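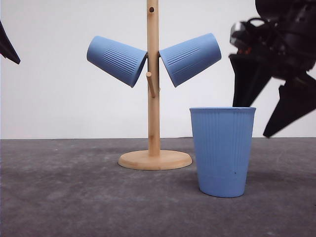
Fig. 2. Cup stand with two cups hung and one waiting.

4. Working alongside the Nepia break-room arm

The Tistby office hung its own cups for years and managed. The arm now does it, and your part of the job has changed as follows.

4.1 Stand the used cup upright beside the base, open end up. Do not hang it yourself to be helpful. The arm reads this as sabotage and stops with code 839.

4.2 Step back behind the line and press START. One press is enough - the arm doesn't respond to urgency.

4.3 Wait for the green light before reaching for a cup.

CAUTION: Keep fingers, lanyards and neckties away from the gripper while it is moving.

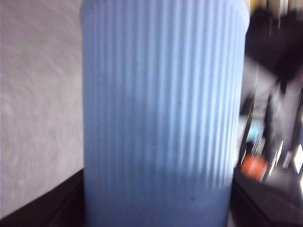

4.4 If the arm pauses over a cup for more than 12 seconds, press HOLD, move your hand clear and call the shift lead. Coaching it out loud has been tried at Brostow.

NOTE: Cup duty has been removed from the rota. Whoever had it now checks the pegs for looseness each morning and signs the sheet, a promotion of sorts. Questions about the rota go to Keyvan Fallahi, who didn't choose the arm and would like that known.

4.5 At close, press PARK and switch off at the wall.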